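A TRÉGUA DAS LARANJAS

Conto

Publicado em 08/07/2026

A oposição já tinha o discurso escrito quando chegou a notícia da trégua, e o discurso era magnífico! Quem o escreveu fui eu, por isso perdoem-me o entusiasmo. Tinha três páginas, uma citação de um poeta do vale que quase ninguém lê, e um final em que a deputada erguia a voz na palavra «fronteira» e depois ficava calada, a contar mentalmente até cinco. Ensaiámos aquele silêncio uma tarde inteira. Era um belo silêncio.

E depois o telefone tocou, às onze da noite, e do outro lado alguém do ministério disse que os dois lados tinham aceitado parar. Parar a sério. Sem condições prévias, sem observadores, com a ponte de Segura aberta a partir das seis da manhã.

Fiquei de pé na cozinha com o auscultador na mão (ainda tenho telefone fixo, gosto do peso) e a primeira coisa em que pensei foi na minha mãe. A segunda, confesso, foi no discurso.

Convém explicar como era o nosso país naquele inverno, para quem é novo ou para quem preferiu esquecer. Vimex é um país comprido e estreito, e do outro lado do rio fica Jekeck, que é um país estreito e comprido, e durante gerações as pessoas das duas margens casaram-se, venderam-se laranjas e insultaram-se em dialetos tão parecidos que os insultos nem precisavam de tradução. A guerra durou menos de um ano. Começou por causa de uma barragem e continuou por causa da própria guerra, que é uma coisa que se alimenta muito bem sozinha. Em fevereiro já todos os jornais diziam que estávamos unidos. Governo e oposição, norte e sul, padres e ateus. As sondagens eram uma maravilha de se ver, barras tão altas que o gráfico mal cabia na página!

A deputada que eu servia era a chefe da oposição e apoiava a guerra. Dizia-o com cuidado, em frases com muitas vírgulas. Eu punha-lhe as vírgulas. Um jornalista estrangeiro perguntou-lhe uma vez se não achava estranho que toda a gente estivesse de acordo, e ela respondeu com uma elegância que ainda hoje admiro, falando de responsabilidade e de contenção. No carro, depois, encostou a cabeça ao vidro e perguntou-me se eu também achava estranho. Eu disse que não. Foi a única mentira que lhe disse, e ela sabia.

O discurso das três páginas era para mudar isso. Ela ia levantar-se na assembleia e dizer que bastava. Sozinha, contra as barras altas do gráfico. Estava marcado para as dez da manhã seguinte, e à meia-noite já não servia para nada, porque a trégua tinha chegado primeiro.

Telefonei-lhe. Atendeu logo.

— Já sabe? — perguntei.

— Já sei. Rasgue isso.

— Não rasgo.

Ela riu-se, uma gargalhada enorme, de pessoa que não se ria há meses, e depois disse uma frase que me pôs a correr pela casa à procura dos sapatos:

— Então traga-o. Vamos ver a ponte abrir.

Saímos de Grirolar, a capital, no carro velho dela, sem motorista e sem seguranças, uma irresponsabilidade completa. A estrada para Segura tem curvas que parecem desenhadas por uma criança com febre. Levámos pão, um termo de café e o rádio ligado. O rádio passava música de dança, imaginem, alguém na estação nacional tinha decidido que a madrugada pedia acordeão, e como tinha razão! A deputada batia com os dedos no volante. Eu, que enjoo em qualquer curva, não enjoei numa só.

Falámos de tudo menos de política. Ela contou-me que em miúda passava a ponte com o avô para ir comprar botões a Jekeck, porque os botões de lá eram melhores, toda a gente o dizia, embora fossem feitos na mesma fábrica que os nossos. Eu contei-lhe que a minha mãe tinha nascido na outra margem. Trabalhava com ela há tanto tempo e nunca lho tinha dito. Durante a guerra não era coisa que se dissesse, e antes da guerra não era coisa que importasse.

— E ela está lá? — perguntou.

— Está. Foi visitar a irmã no verão e ficou.

A deputada não disse mais nada, mas carregou no acelerador.

Chegámos ainda de noite. Eu esperava encontrar soldados e pouco mais, e afinal havia gente por todo o lado, cerca de 400 pessoas, segundo disse depois o jornal da terra, embrulhadas em cobertores, com crianças às cavalitas, com cestos, com cães. Ninguém as tinha chamado. Um homem vendia castanhas e enganava-se nos trocos de tão nervoso. Uma mulher andava de grupo em grupo a perguntar se alguém tinha um espelho. Do outro lado do rio viam-se lanternas, muitas, a mexerem-se devagar, e percebi que também lá estavam acordados à espera.

Reconheceram a deputada, claro. Abriram-lhe caminho, houve palmas aqui e ali, e um rapaz muito novo, de farda, ofereceu-lhe um caixote virado ao contrário para ela subir e falar. Olhou para mim. Eu tinha as três páginas no bolso de dentro e estendi-lhas com a mão a tremer, que querem, uma pessoa escreve a vida inteira para um momento destes!

Ela pegou nas folhas, alisou-as e subiu ao caixote. Fez-se silêncio. O meu silêncio, o da tarde inteira de ensaio, só que maior, com o rio por baixo.

— Tenho aqui um discurso muito bom — disse ela. — Foi escrito para quando fosse difícil dizê-lo. Eu devia tê-lo dito em fevereiro.

E desceu do caixote. Mais nada.
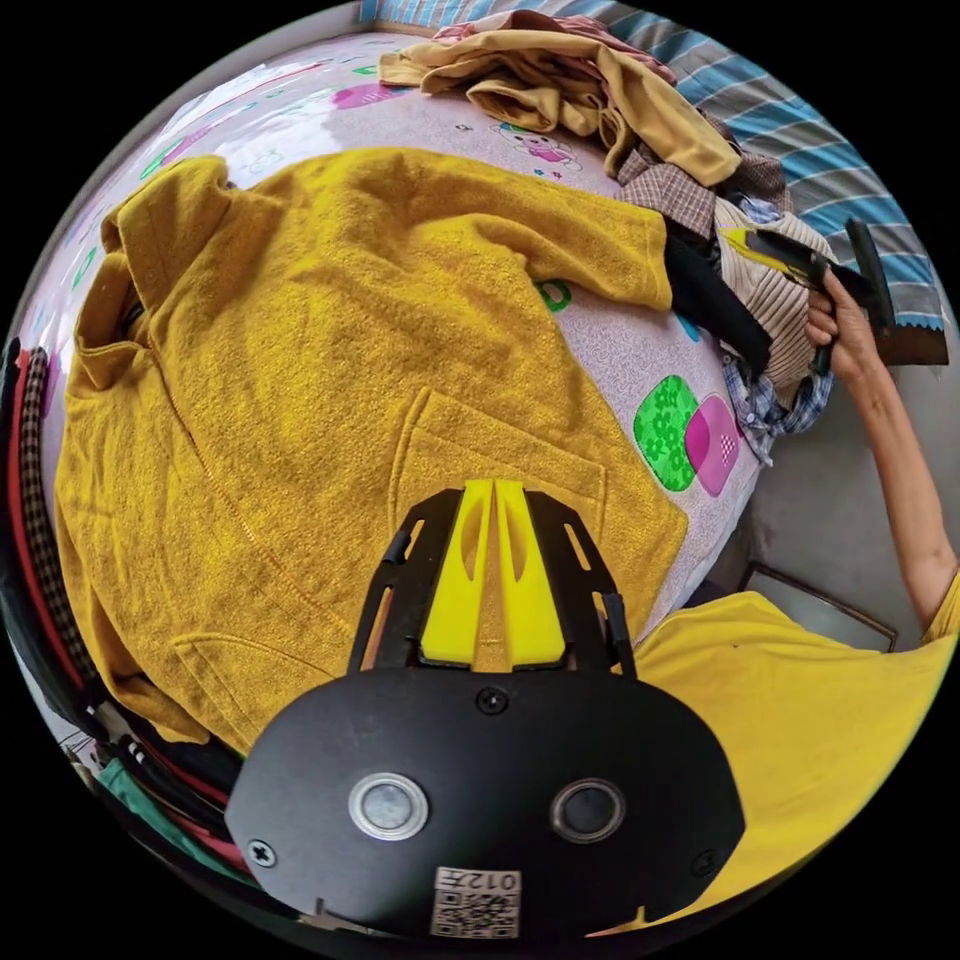 O casaco amarelo, com o pesponto da gola à vista.

Às seis menos um bocadinho os soldados começaram a tirar as barreiras. Eram de ferro e faziam um barulho horrível a arrastar no empedrado, e digo-vos que nunca ouvi orquestra que me comovesse tanto. Do lado de lá faziam o mesmo. Os dois barulhos não acertavam, um começava quando o outro parava, e as pessoas puseram-se a rir daquilo.

Depois a ponte ficou aberta e ninguém avançou.

Foi um instante muito esquisito. A ponte de Segura tem 200 metros, atravessa-se a pé enquanto se come uma maçã, e ali estávamos nós parados diante dela como diante do mar. Quem vai primeiro a uma paz? Não há protocolo. O rapaz da farda olhava para o sargento, o sargento olhava para a deputada, e a deputada olhava para o chão.

Quem resolveu o assunto foi uma laranja. Caiu de um cesto algures atrás de mim, passou-me entre os pés e desatou a rolar, porque a ponte desce um pouco desse lado antes de subir. Uma menina correu atrás dela, a mãe correu atrás da menina, e quando dei por mim corríamos todos! Eu, que não corria desde a escola. A deputada, com os sapatos na mão. O homem das castanhas, que deixou o fogareiro aceso e voltou atrás aos gritos para o apagar.

Encontrámo-nos a meio, os de cá e os de lá, e não sei descrever bem o que foi. Houve abraços, e houve também gente que não se abraçou, que ficou de braços caídos a procurar caras que não tinham vindo. Uma senhora de Jekeck segurava um retrato contra o peito e perguntava a toda a gente, com muita educação, se o tinham visto. A deputada parou diante dela e ficou a ouvi-la durante muito tempo. Vi-a tirar a caneta e escrever um nome nas costas do meu discurso. Depois outro, que alguém ao lado lhe ditou. Depois formou-se uma fila.

Quando o sol nasceu por cima dos laranjais, havia 30 nomes nas costas da primeira página, numa letra cada vez mais pequena. Ela pediu-me as outras duas folhas, e eu dei-lhas.

Foi então que ouvi chamarem-me pelo nome de criança, um nome ridículo que não vou escrever aqui. Virei-me. A minha mãe vinha a subir a ponte, sem pressa nenhuma, com uma mala em cada mão e a minha tia atrás a ralhar-lhe por causa do peso.

— Estás mais magro — disse ela.

Peguei-lhe nas malas. Pesavam imenso. Perguntei-lhe o que trazia ali dentro e ela respondeu, muito séria, que botões.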